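About Girnudow Cycles

Small bike shop in Molldale. Open since October, 6 work stands, 28 rental bikes, one very loud compressor. Tune-ups, wheel truing, used bikes bought and sold. Ouellet trailers in stock - Rukum racks to order, allow a couple weeks.

Resprays are the other half of what we do. Bring the bare frame, forks off please. Most asked for color right now is black with teal accents, same pairing as in the photo below - looks great on a older steel frame. Quotes are free, just stop in or call teh shop.
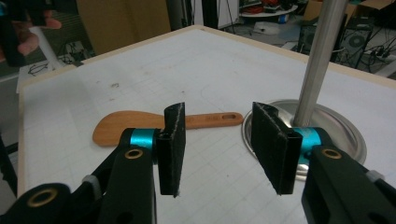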